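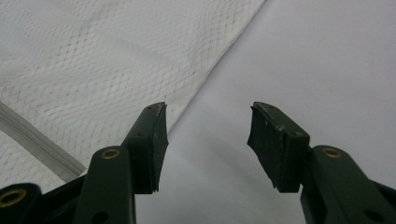 How often should you wash a wool sweater? Once or twice a season is plenty for most of us, as long as it gets a night on a chair between wearings.

I came late to wool. I grew up in sweatshirts, and then one October I moved to Barnlow, where the wind comes off the lake sideways, and a shop called Nowakowski sold me a gray cardigan I couldn't really afford. I wore it for 32 days straight (don't judge me, the heating was broken!) and then I panicked and threw it in with the towels. It came out sized for a toddler.

So I learned. Cool water, a squirt of baby shampoo, ten minutes of soaking, no scrubbing. I press the water out with a towel and dry everything flat on the spare bed, which means guests get the couch until about Tuesday.

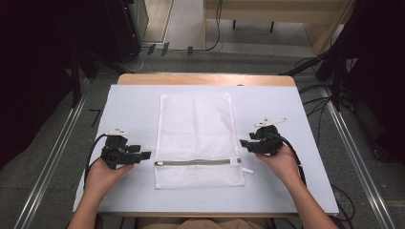 A mesh bag with a zipper, laid flat on a pale sheet.

These days I own three good sweaters and I'm a little smug about them. The newest came from the Brutness outlet with a hole in the elbow, and I darned it myself in bright orange, badly. My sister says it looks like a traffic cone. I've worn it all winter anyway, and now I'm eyeing the cuffs on the other two.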